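3 Methods

3.1 Setting and participants

The study was carried out in the day unit of the Trositz clinic, where people receive chemotherapy by infusion and go home on the same day. The unit has offered short sessions of complementary care for several years, mostly foot massage and guided breathing, but these sessions were never studied in a planned way. For the present work we chose slow hand massage, because it can be given while the person stays in the infusion chair and because it does not ask for undressing.

Adults were invited if they had at least three infusion visits still in front of them and could fill in a short form in their own language. We did not invite people with broken skin on the hands, with a recent clot in the arm, or with a platelet count below the limit which the unit uses for all touch therapies. Persons who had strong numbness in the fingers from earlier treatment could take part, but the pressure was reduced for them and this was noted in the record.

In total 209 people were asked and 120 agreed to take part. The most common reason for refusing was that the person preferred to sleep during the infusion. A smaller group said they did not like to be touched by someone they did not know. We consider both reasons important for the reading of the results, and we return to them in Section 5.

3.2 The massage sessions

Each session lasted twenty minutes and followed a written order of strokes. The order was prepared by Gilmar Fagundes, who also trained the four nurses and two therapists who gave the massage. It begins with the hand held still between both hands of the giver for one minute. After this come long strokes from the wrist to the fingertips, small circles over the palm, and a gentle turning of each finger. The arm with the infusion line was never touched above the wrist, and if the line was placed in the hand, only the other hand was treated.

The oil was the unscented one from Britar which the unit already had in use. We avoided scented oils, as smells can make nausea worse in some people during treatment, and also because a pleasant smell could have an effect of its own which we would not be able to separate from that of the touch.

The control group received twenty minutes of quiet company. A nurse or therapist sat beside the chair and was free to talk if the person wished it, but there was no touch and no instruction to relax. It was not possible to hide from the participants which group they were in. The person who collected the forms did not know the group, and the participants were asked not to speak about it with her.

3.3 Keeping the pressure even

One known difficulty in studies of massage is that no two givers press in the same way. In the earlier work of our group, which was done with the Wenisetti scale for light touch, the same giver changed her pressure by a good amount between the morning and the late afternoon. For this reason all givers practised on a padded test hand before the first session and again in July, at the middle of the study. They could see the pressure on a small display and were asked to stay inside a marked band. Those who left the band more than twice repeated the practice on the same day.

We use the word "grip" in this paper for any contact in which the hand of the participant is held from two sides, and the word "stroke" for contact which moves along the skin from one side only. The difference matters, since several participants found the grip more calming than the stroke, while for persons with sore joints it was the opposite. 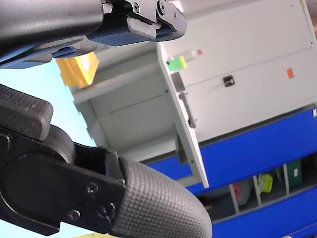

Figure 2. Close view of gripper parts; the slate-blue finger pad has a finely textured, grid-patterned surface.

3.4 Measures

The main measure was tension, marked by the participant on a line from "not tense at all" to "as tense as I can imagine". The line was filled in just before the session, just after it, and again at the end of the infusion. As second measures we used the Matoušek short form for tiredness, a single question on nausea, and a single question on sleep in the night after the visit. The sleep question was answered at home and brought back at the next visit, so more of these answers are missing than of the others.

Pulse was read from the monitor which is normally used in the unit. We did not add other body measures. In the planning we discussed saliva samples for stress hormones, but many people have a dry mouth during chemotherapy and we judged that it would be an unfair burden for them.

At each visit the participant could also write a free comment. Two of the authors read all comments separately and sorted them by theme, and then compared their lists. Where they did not agree, the comment was discussed until one theme was chosen, or it was left in a group called "other".

3.5 Data and analysis

The participants made 404 visits during the study. From these visits 3628 single answers were entered in the database, and nearly all of them could be used. An answer was left out when the mark on the line was doubled, when it stood outside the line, or when the form did not show the number of the visit.

We compared the change in tension between the two groups with a mixed model, in which the participant was a random effect, and the group, the number of the visit and the tension before the session were fixed effects. The giver was added as a further random effect in a second model, to see whether the result depends on who gave the massage. Missing answers were not replaced. For the sleep question we repeated the analysis only with those who had answered it at every visit.

The plan for the analysis was written before the first forms were opened. One change was made later: we had planned to compare morning and afternoon visits, but the unit moved most of its short infusions to the morning, and the afternoon group became too small for a useful comparison. These visits are included in the main analysis without separation.

3.6 Consent and safety

All participants gave written consent and could stop a session at any moment without giving a reason. Stopped sessions were recorded and stayed in the analysis in the group to which the person belonged. It was explained to everybody, in speech and on paper, that hand massage is not a treatment for cancer and does not replace any part of their medical care. Skin on both hands was checked before and after each massage, and redness which lasted longer than one hour was reported to the doctor on duty.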